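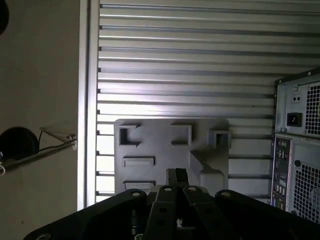 第3章では、ハッチカバーの風雨密性を超音波で確かめるための試験器「Clilludix」を、箱から出して最初の測定ができるところまでご案内します。急いでいる方は手順の番号だけ追っていただいてもかまいませんが、初めてお使いの方は、どうかこの前置きにも少しだけお付き合いください。超音波の試験というのは、つまるところ隙間を探す作業です。写真では、波形のアルミの壁の手前に灰色の平たいプラスチック板が立っていますが、平らな面と波打った面が向き合うと、どれほど近づけても谷のところには通り道が残りますよね。船倉のゴムパッキンと押さえ金具（コンプレッションバー）のあいだでも、理屈は同じです。金具が波打っていたり、パッキンに深い癖がついていたりすると、見た目にはぴったり閉まったハッチでも、どこかに音の抜け道ができています。そしてその道は、時化の日には海水の道にもなります。濡れた穀物や錆の出た鋼材のことで荷主さんと長いやり取りをした経験のある方なら、出港前の半日をこの試験に使う値打ちは、もうよくご存じのことと思います。

3.1　始める前に

試験は2名で行うのが基本です。1名が船倉に発信器を置き、もう1名がハッチの上で受信器を持って歩きます。ひとりでもできなくはないのですが、船倉への昇り降りが増えますし、船倉内の安全を見てくれる人がいなくなりますので、おすすめしません。

作業の前に、一等航海士と次のことを打ち合わせておいてください。

・試験するハッチの番号と順番
・荷役の予定（試験のあいだ、そのハッチの荷役は止めていただきます）
・船倉内の酸素濃度とガスの測定結果、立ち入り許可の有無
・ハッチカバーの開閉を受け持つ乗組員と、その連絡方法

注意：船倉は閉鎖区域です。空の船倉であっても、前の貨物や錆のために酸素が少なくなっていることがあります。立ち入り許可が出ていない船倉には、発信器を置くだけのつもりでも入らないでください。許可が取れないときは、ハッチを開けた状態で発信器をロープで降ろす方法があります（3.4の補足をご覧ください）。

3.2　同梱品の確認

箱を開けましたら、まず中身を並べて確かめましょう。船に上がってから足りないものに気づくと、ランチを呼び戻すことになってしまい、これがなかなか気まずいものです。

1. 発信器（黄色い筐体、上面に送信素子があるもの）
2. 受信器（表示窓と巻き取り式のストラップが付いたもの）
3. ヘッドホン
4. 延長ロッドとロッド用ケーブル
5. 充電器と、発信器用・受信器用の充電ケーブル
6. 校正証明書
7. 記録用紙の綴り

校正証明書には機器の番号と有効期限が書かれています。発信器と受信器は組で校正されていますので、同じ型のものをほかにもお持ちの場合、組み合わせを入れ替えないでください。番号が合っていないと、測定そのものはできても、検査員や保険会社に提出する報告書としては認めてもらえないことがあります。以前、Buriaの港で立ち会いをしたときにも、証明書の番号が受信器としか合っておらず、事務所の棚から正しい発信器が届くまで夕方まで待つことになりました。岸壁で飲んだ缶コーヒーの味を今でも覚えています。

期限の切れた証明書が入っていたときは、そのままお使いにならず、Virsteadの校正窓口までご連絡ください。

3.3　充電と電源の確認

1. 発信器と受信器を、それぞれ専用のケーブルで充電器につなぎます。差し込み口の形は似ていますが、ケーブルの根元の色が違います。白が発信器、青が受信器です。
2. 充電中はランプが橙色に点灯し、終わると緑色に変わります。
3. 緑色になったらケーブルを抜き、差し込み口のゴム蓋を最後まで押し込みます。蓋が浮いたままですと、甲板の水しぶきが入ります。
4. 受信器の電源ボタンを長押しし、表示窓に電池の残りが出ることを確かめます。
5. 発信器も同じように電源を入れ、ランプがゆっくり点滅することを確かめたら、いったん切っておきます。

満充電の受信器は8時間を超えて使えますが、寒い時期の甲板ではこれより短くなります。冬場は上着の内側に入れて運ぶとよいですよ、と現場の方に教わりまして、それ以来わたしたちもそうしています。

注記：充電は必ず居住区か事務室で行ってください。船倉や貨物区域、石炭など可燃性のガスを出す貨物の近くでは充電も電池の交換もできません。
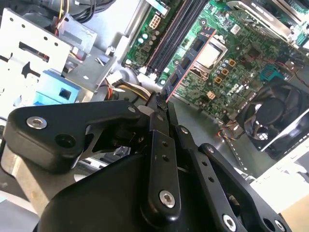
3.4　発信器の設置

発信器の置き場所は、結果の良し悪しをかなり左右します。少々面倒に思えても、ここは落ち着いて進めましょう。

1. 船倉が空であるか、貨物の上に十分な空間があることを確かめます。貨物がハッチコーミングの近くまで積み上がっていると、音が貨物に吸われたり陰ができたりして、正しい値が出ません。
2. 発信器を船倉の中央、平らで安定した場所に置きます。タンクトップに水が溜まっているときは、台の上に載せてください。
3. 送信素子を上に向け、電源を入れます。ランプの点滅が速くなれば送信中です。
4. 発信器のまわりに、音を遮るものがないか見回します。梯子の陰、グラブの陰、置き忘れたダンネージの陰などが、よくある例です。
5. 船倉から全員が出たことを、声を掛け合って確かめます。

補足：ロープで降ろす場合は、発信器の取っ手に付属の金具を掛け、傾かないようにゆっくり降ろします。着いたところで発信器が横倒しになっていたら、もう一度引き上げてやり直してください。横を向いた発信器でも受信器は何かしらの値を示しますので、つい先へ進みたくなるのですが、あとで必ず悩むことになります。

長い船倉では、1か所に置いただけでは隅まで音が行き渡らないことがあります。そのときは前後に場所を分けて、それぞれ開放値を取り直してください。開放値は場所を変えるたびに必要です。

3.5　開放値の取得

開放値（OHV）とは、ハッチを開けた状態で受信器が受け取る音の強さのことです。このあとの測定はすべて、この値と比べて判断します。ですから、開放値を取らずに始めた試験には、残念ながら比べる相手がありません。

1. ハッチカバーを少し開けてもらいます。開け幅は、受信器の先端を開口に差し出せる程度で足ります。
2. 延長ロッドを受信器につなぎ、ヘッドホンを着けます。音量はいちばん小さくしておいてください。開口部の音は思いのほか大きく聞こえます。
3. 受信器の先端を発信器の方向へ向け、ゆっくり左右に振って、表示がいちばん高くなる向きを探します。
4. 値が落ち着いたら「OHV」のボタンを押します。短い音が鳴り、表示窓の右上に値が残ります。
5. 同じ値を記録用紙にも書き写します。

注意：開けたハッチの縁では、身を乗り出さないでください。ロッドはそのためにあります。風の強い日は安全帯を着け、カバーが固定されていることを乗組員に確かめてから近づいてください。

開放値がいつもより低いと感じたら、まず発信器の向き、次に発信器の電池の順で見てください。それでも低いときは、受信器の感度設定が前回のまま残っていることがあります。設定画面で「標準」に戻し、もう一度取り直します。

3.6　閉鎖と測定

1. ハッチカバーを閉め、クリートをすべて、航海中と同じように締めてもらいます。試験のためだけに余分に締めたり、いくつか省いたりすると、実際の状態がわからなくなります。
2. 受信器の先端をパッキンの線に沿わせ、ゆっくり歩きながら移動します。速さの目安は、隣の人と世間話をしながら散歩するくらいです。
3. ヘッドホンの音が強くなった場所で足を止め、少し戻って、もう一度確かめます。
4. いちばん強い場所で「記録」を押し、チョークでコーミングに印を付けます。
5. 外周を終えたら、パネルどうしの継ぎ目（クロスジョイント）も同じように測ります。四隅と継ぎ目の端は漏れの多いところですので、先端の向きを変えながら念入りにお願いします。
6. 開放値に対する割合が、報告先の定める基準を超えた場所は「要確認」と書き、長さもあわせて控えます。

受信器の内部には1,548点まで記録が残せます。貨物船のPillaiで試したときは、4つのハッチをひと通り測っても、まだたっぷり余裕がありました。とはいえ、古い記録を残したまま次の船へ移ると、あとで船名を見分けるのにたいへん苦労しますので、1隻終えるごとに書き出しておくことをおすすめします。書き出しの方法は第5章にあります。

注記：空気圧の工具、蒸気の漏れ、近くのグラインダーなども超音波を出します。どこを測っても一様に高い値が出るときは、発信器をいったん切って、受信器だけで周囲の音を聞いてみてください。それでも音がするなら、出どころは船倉の外です。作業を少し待ってもらえないか、頼んでみましょう。

3.7　漏れが見つかったら

値が高かった場所がすぐに「不合格」になるわけではありません。パッキンの上に穀物の粒や錆の薄片が挟まっているだけのことも、ほんとうによくあるのです。

1. カバーを開けてもらい、印を付けた場所のパッキンと金具を目で見ます。
2. 異物があれば取り除き、排水溝もあわせて掃除します。
3. パッキンの癖の深さ、切れ、接着の浮きを調べ、記録用紙の備考欄に書きます。
4. もう一度カバーを閉め、同じ条件で測り直します。
5. 測り直しても値が下がらない場所は、補修の要否を一等航海士と相談します。

注意：パッキンの上にさらにテープや細いゴムを足して値を下げる方法は、応急の手当てにとどめてください。足した場所の両脇が浮き、そこから新しい漏れが始まることがあります。行った場合は、場所と材料を必ず報告書に残します。

3.8　片付け

1. 船倉への立ち入り許可がまだ有効であることを確かめてから、発信器を回収します。
2. 両方の電源を切り、真水で湿らせた布で拭きます。水をじかにかけたり、溶剤を使ったりしないでください。
3. 送信素子と受信器の先端は、乾いた柔らかい布で軽く押さえるだけにします。こすると表面の膜が傷みます。
4. ロッドのケーブルは、きつく巻かずに大きな輪にして収めます。
5. 校正証明書が箱に戻っていることを見てから、蓋を閉めます。

試験の結果は、その日のうちに清書しておくと楽です。チョークの印は次の雨で消えてしまいますし、どの隅が「左舷側の後ろ」だったのか、翌朝になるとあやふやになるものですから。報告書のひな形と記入の仕方は、次の章でご説明します。

2023年4月7日　文：Subira Mwaipopo　校閲：Nadja Grabner

ホーム　製品　取扱説明書　校正窓口　前の章　次の章　目次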